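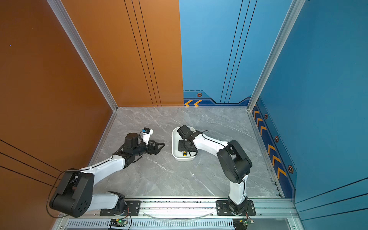 Progress report: painted bays at Leckie
October 2, 2023
To: Despina Petkov, Grirkia
From: Ognjen Shehu

Hi Despina,

The first bay is up and we love it! When you approved the money in May we had a sketch and a handful of paint cards, so it's a real pleasure to write to you about walls.

Walls and color
We went with the burnt orange on the left and the bright blue on the right. I know you were worried the two would fight each other (so was Radomir, loudly), but with the gray marble pattern of the table top between them they get along fine. The thin black vertical lines on the orange stay close to the back corner, and there are three dark ones on the blue as well. Špela wanted more of them across the middle of the orange. I asked her to wait until we've lived with it for a while, and she has been very patient with me.

Trim
The navy strip along the bottom of the blue panel is my favorite part. The chevrons are yellow and orange and point left, and on the far right panel they turn yellow and run downward. The little hexagons that look like bolt heads were Špela's idea and took longer to draw than everything else on the strip put together. Worth every evening!

Frame and table
Aluminum posts are in at the left and right corners. Radomir set both of them in one afternoon and went back the next morning to check them with a level. We've kept the white tray from the old setup for now. A deeper one is on order from Estaretti but I don't have a delivery date, and I'd like to see it before we buy more.

Money
We spent 1,130 on paint and panels, and the trim came in at 198. There is 90 left on this part of the grant. I'd like to put it toward spare navy strip while the printer still has our file open, if you're happy with that.

Still to do
Touch up the paint where the panels were handled.
Choose colors for the second bay. Stojan Stojanović at Nekdale is sending 15 sample cards, and yes, there's a green in there.
Write up the paint codes so the second bay can be matched.

Come and see it whenever you're nearby. I need your answer on the strip before we order anything for bay two, and a short email is plenty.

Ognjen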